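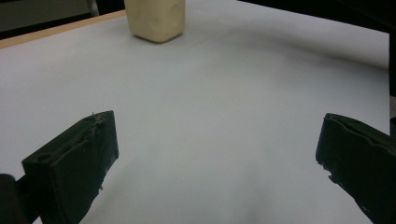 Step 3. Let your visitors have a go with the hand-held gripper

By this point in the open day people have usually watched long enough and are itching to try it for themselves, so hand the gripper over! At our Kirnmont day in May I talked for far too long first, and Daranee Nilsuwan very kindly took the thing out of my hand and gave it to the nearest visitor.

Cover the table with plain white paper and stand one soft block on it, well ahead of the open fingers. Don't fuss over smoothing the paper, a few wrinkles do no harm at all. Ask your visitor to start with the fingers wide apart, bring them forward slowly until the block sits between them, and only then squeeze. Most people squeeze too early the first time – I still do it myself when someone is watching.

Give each person 10 tries. That sounds generous, but the first three or four go on getting used to the weight, and children especially hate having to stop just as they've got the knack.

Step 4. Show them where the tries go

Once a visitor has finished, walk them over to the screen and play one of their own tries back. Nipon Klinhom runs this part for us on Paveo, and he likes to keep a good one from the morning ready in case the screen is slow to load. People always ask how many tries a robot needs. Our block task had 400 when we opened the doors and we were hoping for 1000, so we put both numbers up on a card by the screen and changed the first one as the day went on.

Step 5. Swap over before arms get tired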